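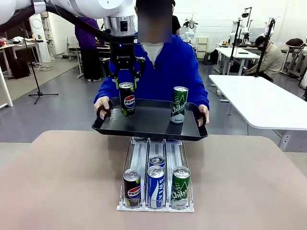 Last changed: Jan 9, 2018

Put the price on the drinks menu

My wife and I ate at a decent place downtown last month. The menu listed a price for every dish, down to the side of bread. The drinks were on the back, and next to the sodas, the iced tea and the coffee there was no price at all. I had two colas with dinner. They came to more than the soup.

I don't think anyone was trying to cheat me. I waited tables for six years, first at Radov and then at a hotel dining room, and the menus in both places were set up the same way. Wine had a price, beer usually had one, and soft drinks had nothing. When I asked my manager at Radov why, he told me people don't ask. He was right. In all that time I can remember very few customers who asked what a ginger ale cost before they ordered it.

People don't ask because it feels cheap to ask. You are with a date, or your boss, or your in-laws, and you are not going to stop the server over a drink. The restaurant knows this. A can that costs the kitchen 42 cents can go out at whatever number the owner thinks will pass without a complaint.

I have no quarrel with the markup itself. Rent has to be paid, and so do the people washing the glasses. Manolis Mavromatis, who owned the hotel dining room when I worked there, used to say that drinks paid for the fish. Fish spoils and soda doesn't. If he needed to charge three dollars for a can, fine. He could have printed it.

The usual answer is that prices change and reprinting menus costs money. That is a weak excuse – the same menus get reprinted every time the salmon goes up. The other answer is that a long list of small prices looks ugly. Maybe it does. A diner that charges for 50 kinds of pie manages it on one laminated sheet.

There is also the question of refills. Some places give them free, some charge for each glass, and many don't say. I have watched a family of five find out at the end of the meal, and the server was the one who had to stand there and take it. It came out of the tip, too.

I would like to see the city require a printed price for anything a customer can order. Until then, owners can do it on their own. Ivanyshyn on the east side already does, with the refill policy in the same size type as everything else. I eat there more often than I used to.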